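Home Notes Essays Tools Archive Contact

Essays > Software > Perception and control

Stop tuning the policy and go read your timestamps

Quick one because I have a build running and maybe an hour before it fails. I keep getting into the same argument with people who write control software for arms and I'd like to have it once, in writing, and then just send the link.

The argument goes like this. Somebody has a policy that does fine on rigid stuff. Cups, boxes, blocks. Then they point it at a blanket and it falls apart. Grabs air, or grabs two layers, or gets a decent edge and lets go halfway. So they go bigger on the model. More layers, longer context, a new action head somebody posted about. Two months gone.

I say look at the tooling first. The dull part. The thing that reads the marker poses, the thing that lines up the camera with the jaw width, the thing that decides which samples to throw out. I'd bet most of the failures live there and I have lost that bet maybe once.

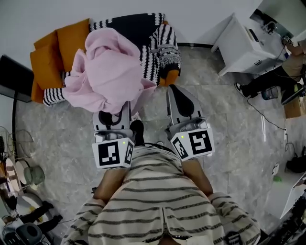 Pose tracking with printed markers is old and it works, and that is exactly why people stop checking it. You get a square, you get four corners, you get a transform, done. Except a single square seen nearly head on has two poses that fit the corners almost equally well, and a naive solver will flip between them. That's where a cube earns its keep, like the white ones on the two grippers at the orange sofa, a big square on the front face and a smaller one on the side. Two faces at an angle and the flip mostly goes away. But only if your code solves both faces as one rigid body! I have read so many trackers that solve each face alone and then average. Averaging a right answer with a wrong one gives you a third answer that was never true at any time. Then the smoothing filter comes along and makes it look nice.

At Ekitstead, which was my job before this one, we had a filter like that. Beautiful curves. I pulled 2,000 segments and plotted the raw poses under the smoothed ones and it was horrible, jumps all over, every one of them ironed flat into a motion no hand ever made. We had been training on that for a whole season. The policy learned a little sideways drift right before closing. Everyone had a theory about the drift. Compliance, friction, the reward. It was the filter.

Took it out, marked the jumps as missing, retrained the same old model. Drift gone. No paper in that of course.

Second thing, time. Camera frames arrive late and they arrive late by different amounts. On our rig the lag was 70 milliseconds on a good day and worse when the disk was busy. The jaw width comes over a different wire with its own idea of what time it is. If you pair them up by arrival you are teaching the robot that the jaw closes before the fabric is between the fingers. With a mug you get away with it, mug is still there. With a fold in a fleece you don't, the fold has moved.

And people say — well the network will learn the offset. It learns the average offset. It can't learn one that changes with what else the computer was doing at the time. Stamp at the source, measure the lag, write it in the header, refuse to load a file that doesnt have it. A day of work, maybe two.
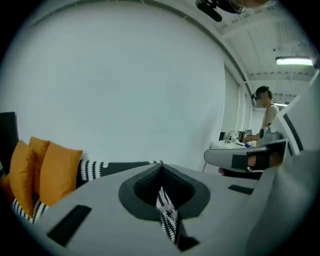

Third thing, and here I get told I'm old fashioned. Planning. There's a view now that you don't need any, the policy sees the cloth and the policy moves. Fine for the last few inches. I'm not going to hand write rules for how a knit bunches up. But somebody still has to decide which end to start from, and whether the left hand should hold while the right one travels, and what to do when both hands want to be in the same place. I have watched end to end systems handle that last one by sort of vibrating. A small dumb planner on top, a list of stages and a check between each, beats it for anything longer than one grab. You can write it in a page. You can also read it when it breaks, at four in the afternoon with people waiting.

The check between stages is the bit that gets skipped. Everybody writes "grasp" then "lift" then "spread" and the only condition is that the previous one ended. Ended how? Ask the perception side a question it can answer. Is there fabric between the pads, yes or no. Jaw width alone won't tell you with thin cloth, the reading sits inside the noise. Use the wrist camera, that's what its for. A classifier that only answers that question is tiny and you can label data for it over lunch.

I wrote ours up as a tool called Plernov, nothing clever. It replays an episode with the poses, the jaw width and the video on one timeline and puts a red bar wherever two of them disagree. Folks at Miradholm run a version with their own calibration step bolted on, better than mine, I stole it back. The first time you run something like this on your own data you will have a bad evening. We opened 100 episodes that had all passed review and 24 had a red bar in the part that mattered, the close. Passed review because review meant watching the video. The video was fine. It's everything attached to the video that was off.

Now the fair objection. Scale fixes this, collect enough and the bad quarter washes out. I used to half believe it. Random errors wash out, sure. These aren't random, they pile up at the same moments every time. Fast turns, jaws closing, a marker face swinging out of view as the wrist rolls over the back of something. The hard moments. So more data gives you more of the same error in the same spot, and a model that is very sure of it.

Other objection, from the Snorradóttir people mainly, is that markers are a crutch and visual odometry will replace them. Could be. I like their tracker. It still needs a clock and it still needs somebody to say when a pose is garbage instead of handing over the last good one with a straight face. Their logging marks dropouts properly by the way, better than most marker setups I've seen, so on the part I care about we probably agree more than the email thread suggests.

What I'd like is for teams to budget for it. Put a real engineer on replay and calibration, not whoever joined last. Give the pose solver tests. Real ones, recorded clips with known answers, including ugly clips with one face half covered. Keep the raw stream forever, disk is cheap, and do the filtering at load time where you can change your mind. Version the calibration along with the data or you will be guessing in October what the camera mount looked like in spring.

Then go make the model bigger if you still want to. You might. I've got a run queued for exactly that, and the build just failed so it will have to wait til I fix the loader.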